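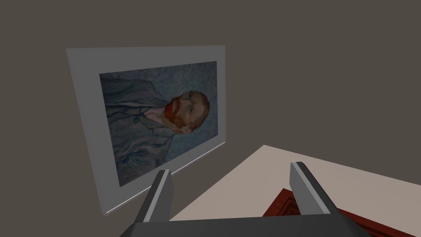

Irngate FAQ

What is Irngate?
Irngate is a planning and control toolkit for robot arms, and we love working on it! You give it a goal and a simulated tabletop, and it plans a path, runs it and logs everything. Halar, the viewer, plays the log back from any camera, including the one on the wrist.

Do I need a real arm?
Nope. Plenty of people run Irngate in simulation only. If you do have hardware, the same plan files work on both - just change the driver line in your config.

Why does the wrist view matter so much?
It's where most policies get their close-up information, and it changes with every joint move. Pictures on the wall tilt, the table edge swings into a diagonal, and the fingers can cover part of the very thing you want to pick up. Replaying a run from there is my favorite way to find perception bugs.

Can I swap the wall art and tabletop objects?
Yes, please do! Each scene has a props folder. Paintings are plain textures on a flat panel, so you can drop in your own. We've seen detectors get very excited about a painted face, and it's a great thing to test early.

My planner stops after 600 steps. Is that a bug?
That's the default limit. Raise max_steps in the config, up to 3000. Past that, the run is split into two logs.

My log has 2998 entries and I asked for 3000. Where did two go?
The first and last steps are saved in the header. Tick "show header steps" in Halar and they'll appear.

What's the Skodby pack?
A set of 397 test scenes with changed lighting, textures and camera angles (a lot of fun to browse, too). It's a separate download, and the Stevens test runner can work through it overnight.

Which port does Halar use?
Port 2998. You can change it under Settings, then restart the viewer.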